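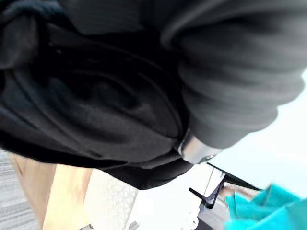
Left to right across the wrist view: black garment with gray ribbed section, turquoise cloth in the lower corner.

Drokico Cloth Handling Pack for student clubs: one semester of use

The Drokico pack is a software and course bundle for clubs that already have access to a two-arm robot. It covers one family of tasks: picking up garments, carrying them, and putting them in a basket. It does not include the robot, the grippers, or the furniture. Our copy was bought by the robotics club at Gatholm for use in the Rengifo student round, where the house task is tidying a bedroom.

The club license is $800 and runs for a year. It allows up to 14 named operators, and we used every seat. Extra seats can't be bought separately, so a larger club has to pay for a second license.

What is in it

The bundle has a recorder, a playback and labeling tool, a set of printed task sheets, and a scoring script that follows the Rengifo rules. The recorder takes one head camera and up to two wrist cameras and stores them on a shared clock. Setup took most of an afternoon. The installer expects a wired connection and fails with an unhelpful message over wireless. After that it ran without trouble on the club's older desktop.

The task sheets are better than expected. Each one gives a start layout, an end condition, and a short list of reasons to throw an episode out. Floor marks are given as a drawing with measurements, and a new member can lay them out with tape and get the same room as last time. The sheets assume a basket on a low piece of furniture, within reach of the arms when the robot is parked.

Recording

A session goes quickly once two people know the routine. One operates, the other resets the clothes and starts the next episode. The recorder shows all camera streams side by side with a frame counter, and a dropped stream turns its border red. We lost a few episodes to a loose plug before learning to watch for this.

Synchronization is good. We checked it by opening and closing a gripper in view of both the head and the wrist cameras and comparing frames. The offset was never more than one frame.
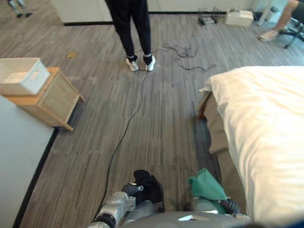 Does the pack support holding one item in each gripper at the same time?
It does, from the third task sheet onward. Each arm gets its own grasp label, and the two labels can overlap in time.

The wrist stream is the weak part. Auto exposure is on by default, and with dark knitwear close to the lens the background washes out. There is a setting to lock the exposure, but it resets every time the recorder is closed. Motion blur is also common at normal arm speed. Drokico's manual suggests slowing the arms to half speed, which helps the video and makes the episodes long and dull to record. We settled on locking exposure by hand and leaving the speed alone.

Labeling

Labeling is done in the playback tool with keyboard shortcuts. The first version we installed had a limit of 1000 episodes per project, and this was not mentioned anywhere in the documentation. We passed it in the middle of the semester. The June update removed the limit, and our project now holds 1624 episodes in one file. Loading that file is slow, nearly a minute on the desktop. Searching by label is fast once it is open.

Two labels are poorly defined. "Held" and "secured" are separate in the menu, and the manual describes them with almost the same sentence. Our members used them differently for weeks. We merged them with a short script and would advise any club to pick one at the start.

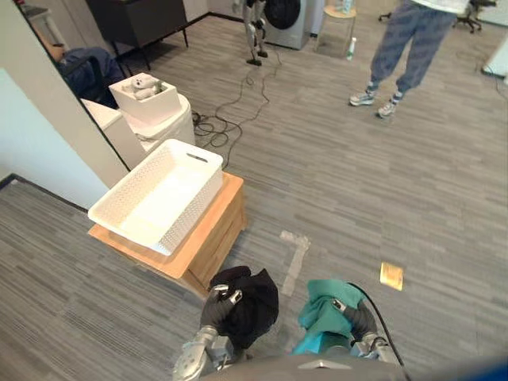
Black cloth in the left gripper, teal green in the right. Empty basket on the wooden stool.

Scoring

The scoring script reads the labels and produces a sheet with a time and a penalty count per run. It matched our hand scoring in most practice runs. Where it differed, the cause was a sleeve over the rim of the basket, which Rengifo counts as a partial placement and the script counts as full. The threshold can be edited in a text file. It should ship with the correct value.

Compared with Skastero

The club used the Skastero recorder the year before. Skastero costs nothing, handles more camera types, and has no task sheets or scoring. Its export format is simpler and needed less conversion before training. A club with a couple of experienced programmers could stay with it and write its own sheets. For a group where most members are in their first year, the Drokico material saved several weeks of preparation – mainly the layouts and the discard rules.

Moving old Skastero recordings into Drokico is possible through an import menu. Head camera video came across cleanly. Wrist video lost its timestamps, and we gave up on that part.

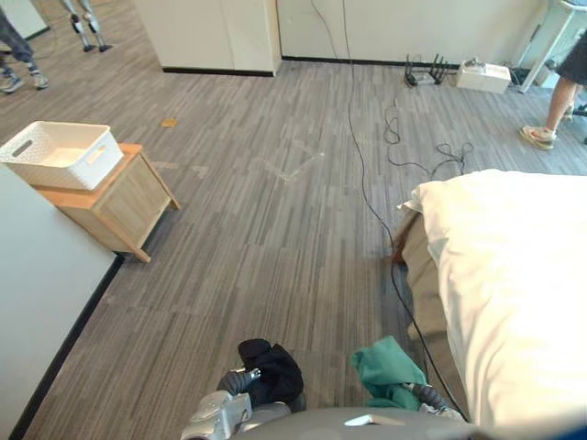
How much floor space does the bedroom layout need?
The task sheets ask for a clear lane wide enough for the robot to turn in place with both arms forward, plus the furniture on either side. A normal classroom with the desks pushed back is enough.

Support

Email replies took two to three days. One answer about the exposure reset confirmed it as a known fault with no date for a fix. There is a user forum, with little on it.

Good: camera sync, task sheets, fast label search.
Poor: exposure reset, unclear labels, slow loading of large projects, fixed seat count.

Rating: 7 out of 10 for a club entering the Rengifo round, 5 out of 10 for general recording work. We plan to renew for one more year and keep Skastero installed for tests with other cameras.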